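格拉夫楼办公区垃圾分类试点 中期进展报告
报送：基金管理方 项目代号：Gisolik

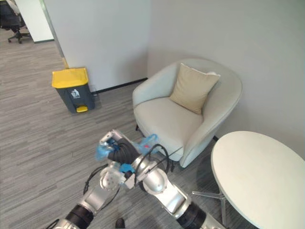 图1 办公区一角，灰色垃圾桶配黄色桶盖

一、先说数字
物业承包方Flustetti上报的分类准确率为90%。我们不建议直接采用。该数字来自承包方自查，抽查时间都在上午十点前，那时桶里多半只有前一晚的纸张，很难分错。我们改在下午四点复查，同一批楼层得出79%。两个数字相差不小，承包方的解释是“员工午餐后状态波动”，没有附任何记录。

二、经费使用
本期拨款已使用82%，进度快于计划。超支集中在标识印刷：第一版标识把“可回收”和“其他”的颜色印反了，重印费用由项目承担。合同里没有写明此类返工由谁负责，我们认为这是签约时的疏漏，下期合同应补上。
称重系统由Kravchuk供货，目前只有两层楼能正常上传数据，其余靠人工抄表。供应商三月份承诺“很快解决”，到本报告截稿仍未给出日期。

三、员工反馈
共收回问卷404份。多数人表示“支持分类”，但这道题的问法本身就很难让人答“不支持”，参考价值有限。比较有用的是开放题：不少人反映桶离工位太远，喝剩的奶茶不知道往哪儿倒，保洁收走时又混装进一辆车。最后一条我们已向Flustetti发函询问，对方回复称“个别现象”，我们尚未看到收运单据。

四、关于推广到Bostus园区
上次会议提出六月起在Bostus园区铺开。我们持保留意见。现有数据不足以说明准确率的变化来自培训，同期食堂取消了一次性餐盒，单这一项就可能带来明显影响。没有对照楼层，很难区分。

五、下期安排
1. 抽查改由我方进行，时间不提前通知承包方。
2. 选两层楼不做宣传，仅更换垃圾桶，作为对照。
3. 要求Kravchuk书面答复修复期限，逾期暂停支付尾款。
4. 取得完整收运单据后，再核算实际回收量。

本期回收量一栏暂时空缺。承包方提供过一个估算值，算法不明，未予列入。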